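Sandano Tabletop: hand-demonstrated tasks with two hand-held grippers

README and data card, release 4

What is in this release

Sandano Tabletop is a set of demonstrations recorded by people, for teaching robots to do small jobs on a table. There is no robot in the loop during recording. The operator wears a gripper on each hand and does the task directly, and the software stores the finger opening, the position of each gripper and the video from all cameras.

The set holds 4,000 episodes in 63 task folders. An episode is one attempt at one task, from the start signal to the stop signal. Failed attempts are kept, and they are marked as failed in the label file. Please do not remove them before you read the section on labels.

The recording software is called Caron. The format of the stored files is called Ivden, and a reader for it is included in the folder tools/ivden_read. You do not need Caron to use the data.

Folder layout

sandano/
 tasks/ – one folder per task, named by task code
 calib/ – calibration of cameras and grippers, one file per session
 labels/ – start, stop, result and notes for each episode
 tools/ – reader, viewer and export script
 splits/ – lists for training and testing

Inside each episode folder you find head.mp4, left.mp4, right.mp4, pose.ivd and width.ivd. The file head.mp4 is the view from the head camera. The files left.mp4 and right.mp4 come from the cameras on the grippers. The file pose.ivd has the position and rotation of both grippers in the table frame, and width.ivd has the opening between the fingers in millimeters.

How the tasks are recorded

The operator reads the task card, puts the objects on the table and starts the episode. The task card says which objects must be used, but it does not fix the place of each object. We ask the operators to move the objects between episodes, so that a policy can not learn one position by heart.

Both hands are recorded in all episodes, also when the task needs only one. In such a case the second hand may stay still over the table or help to hold an object. We think this is useful for people who train policies with two arms, but if you only want the active hand, the label field "active" tells you which one it is.

The egg bowl group

Many of the tasks use a white ceramic bowl on a round base. It was chosen for the task group because the rim is uneven and the inside is glossy, and both give trouble to a policy which was trained only with plain cups. The codes of this group begin with EB.

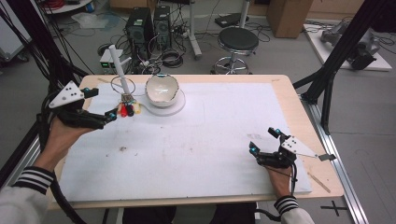
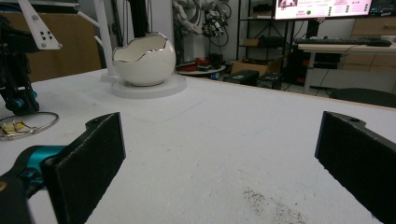 Sandano Data Notes, Issue 4

The head view and the gripper view do not show the same part of the table. In the gripper view the two fingers are always at the lower side, and an object can leave the image when the hand turns, even if the head camera still sees it. For this reason we advise to train with all three videos when your memory allows it. If you must choose, use the gripper videos for grasping and the head video for deciding which object comes next.

The white plates with black dots on the grippers are visible in many head videos. If you train on head.mp4 and your robot has no such plates, your policy may learn to look for them. The export script has an option "mask_plate" that paints a gray area over the plates. It works well in most episodes, but it can fail when one plate covers the other.

Objects and background

The background was not cleaned for the recording. Cables, boxes, computers and other equipment of the lab can be seen behind the table, and they change place between sessions. The table surface also has marks and stains. We left all of this in the videos and we did not edit any colors.

Labels

Each line in the label file has these fields:

episode – the episode code
task – the task code
start, stop – frame numbers in head.mp4
result – done, failed or unclear
active – left, right or both
note – free text, often empty

The result "unclear" means that two people watched the video and did not agree. It is used more in the stacking tasks than in the others. The notes were written in a hurry by the operators and were not corrected, so you will find spelling mistakes and short forms.

Splits

The test list has 500 episodes. It was made by session and not by episode – a session is either completely in training or completely in testing. If you make your own split, please do the same. Two episodes from one session look very similar, and a random split gives results that are too good.

Playing the data on a robot

The width values are the opening of our fingers. If your gripper opens less, use the scaling in tools/export and check the first frames by eye. The poses can be sent to an arm with six or seven joints, but some movements of a human wrist are too fast for an arm. The Skamell planner, which we use ourselves, slows down these parts and writes a list of the frames that were changed. Skamell is not included in this release.

Please test new trajectories at low speed and with the stop button in your hand. The table height is in the calibration file, and it is not the same in all sessions.

Known problems

In a few sessions the right gripper video starts later than the left one. The offset is stored in the calibration file and the reader applies it, but other video tools will not.

Position tracking is weaker near the border of the table. You may see small jumps in pose.ivd there. The field "quality" goes down in these frames.

The file width.ivd can show a small negative value when the fingers are pressed hard together. Treat it as zero.

Changes from release 3

– added the EB group
– new calibration for all sessions recorded since September
– the viewer now opens both gripper videos side by side
– the field "hand" is renamed to "active"

Use and contact

The data is free for research and teaching. If you find a wrong label, please send us the episode code and one sentence about what is wrong. Corrections go into the next release, and the old label file stays available in labels/old.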